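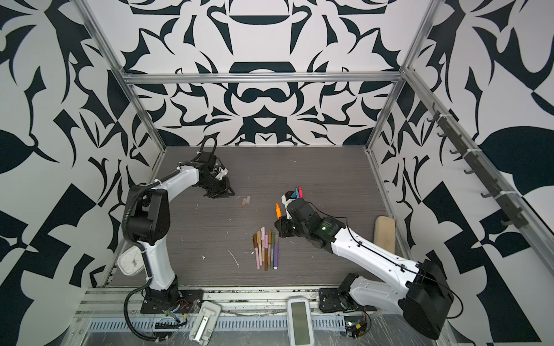
Last edited: May, 9:40 pm (fixed a link, added the bit about chalk)

OK quick one tonight, dinner is in the oven and I promised an update on the art corner. Comments on the last post were mostly "what happened to the wall" so let's start there.

The wall. It's staying. Black and white, big curly leaves and hooks and pointy bits, on three sides. The pattern is called Penrose and no, it's not tiles, I don't know why they called it that. I ordered it at eleven at night after looking at beige for two weeks. My sister says it's like being inside a playing card. Fine by me.

Lining it up took a whole day. The back is mirrored down the middle and you really do have to start at the center line and work out, if you start in a corner you'll end up with half a swirl looking at you forever. The sides are the same sort of thing but bigger and looser, so I was way less fussy there. Lower right goes a bit checkerboard. I like that part best now, hated it the first night.

What I'd change: nothing on the pattern, but I'd do it before the rails next time. Getting a knife in behind an aluminum rail is a miserable job. Gaëtan Vasseur came by to help with the back one and we had a long argument about whether it was level. It's level now.

Table top

Gray, wood grain, very fine streaks. It's the Numaswood one. I wanted the white but white was on back order and I'm glad now. With that much going on around it the gray is the quiet part, and colored things show up on it so well. You put down one orange marker and it glows.

It does show crumbs. White flecks, everywhere, all the time. I wipe, I turn around, more flecks. If anyone has a cloth they swear by please tell me, the one I have just moves them to the other side. Somebody emailed to say use a lint roller and I feel a little silly for not thinking of that, so it's on the list for the weekend.

Cost me 209 including delivery, since people asked. I thought that was ok. The same size in oak was silly money.

Hooks

Skalard rack, the long black one with the little curved hooks, running down the right side. Held on with white cable ties. Yes I know. The screws that came with it were too short for the rail and I had a bag of ties in the drawer, and it was supposed to be for one evening. That was before Easter.

Black ties would have been smarter. They're in the cart. They've been in the cart a while.

Not sure yet what lives on the hooks long term. Scissors for sure, the tape, maybe the small brushes if I drill a hole in the handles. I had an apron on there for a while but it's too heavy and it hides the wall, and I didn't go through all that lining up to look at an apron.

The big sort

So this is what I've really been doing. Every art thing we own came out of the Puvumeck tub (the tall one with the lid that never quite shuts) and I've been going through it in small batches on the table. Not all at once. I tried all at once last year and ended up eating at the ironing board for a week.

My rule this time is dumb and it works. Like goes with like, close together, and you don't open the next handful until the first is grouped. Markers next to markers. Crayons with crayons. Chalk in its own huddle. No color sorting at this stage!! I always want to go straight to the rainbow and then it's midnight and I have a beautiful rainbow and a full tub.

Also don't test as you go. Testing is a seperate job, with paper, sitting down, with a snack.

My post about the pantry shelves got nearly 2,000 views, which is wild for this blog, and half the questions under it were about how I keep going once the boring part hits. This is how. Small handfuls. A podcast. Stop when the podcast stops.

Things I already got rid of: the glitter glue that was just a glitter brick, a watercolor set with no blue, a whole sandwich bag of pencil ends I've moved house with twice. Things I kept and shouldn't have: the stencils. I have never used a stencil as an adult. They're very nice stencils. 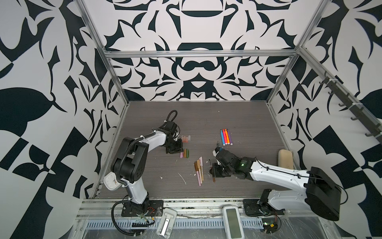 Where each thing ended up (so far)

Felt-tips. The good ones lie side by side, all pointed the same way. Blue, red, orange, a pinky orange, purple. I like seeing those two oranges near each other, you'd swear they were the same until they're lined up and then they're really not. White at the cap end on all of them, so in a cup they look identical, and that's the whole reason I'm storing them flat from now on. A shallow tray, I think. I measured the cutlery tray we don't use and it's a little short, of course.

Chunky crayons. Pale pink, green, and a sort of olive brown that I'm never sure about. Who asks for olive brown. But then every time I draw a tree I go looking for it, so it stays. These go in a jar with a wide mouth, they're too fat for the tin. The tin is now free if anyone local wants a tin.

Chalk. I added this after posting, a couple of you asked. There are 4 stubs standing up together, peachy pink colors, and I'm keeping all of them even though they're stubs. Short chalk is the best chalk. It doesn't snap and it's better for little hands, and you can use it on its side for skies. I stand them on end so they don't roll off. Has anyone found a chalk box that isn't full of dust in a week? I had one with a foam thing in it and the foam was worse.

Dark markers. These get kept apart from the felt-tips, whatever the rule says. One bad afternoon with a permanent marker in the washable pile and you learn. There's still a line on the kitchen chair. We put a cushion on it.

Everything else. Still in the tub. I'd say I'm a third of the way down, and the bottom third is going to be rubber bands and dried out paint, I can feel it.

Stuff people asked

Doesn't the pattern make it hard to find things? A bit, at eye level. Anything black against it just vanishes. On the table it's fine, that's gray, see above. So the plan is bright things can go up and dark things stay down.

Isn't it too much? Probably. I'm only in there an hour at a time. I wouldn't do a bedroom in it.

Where are the rails from? Leftover from the shelving we never built in the garage. Plain aluminum, silver. I thought about painting them black and then thought about masking off that wall and went and made tea instead.

How long did the whole corner take? Dont ask. Longer than I said in the first post. I can say the spreadsheet for it (there's a spreadsheet) has a total at the bottom and it's 2,933 with everything in, table, print, rack, the lamp I returned, the second lamp, and the knife blades. I thought it would come in lower. The lamps did it.

Next up

Lint roller. Black ties. A tray that fits markers lying down, if you've seen one a bit longer than a cutlery tray please leave a comment, I've been in every kitchen store in town.

Then the paper. I haven't even talked about the paper. There's a stack under the stairs with construction paper, wrapping paper, old maps, the backs of calendars, and I've been walking past it since winter pretending it's insulation. I want to sort it by size and everybody else in the house wants it by color, so that'll be its own post.

Oven's beeping. Will answer comments tomorrow morning, the stencils are free to a good home (I might change my mind).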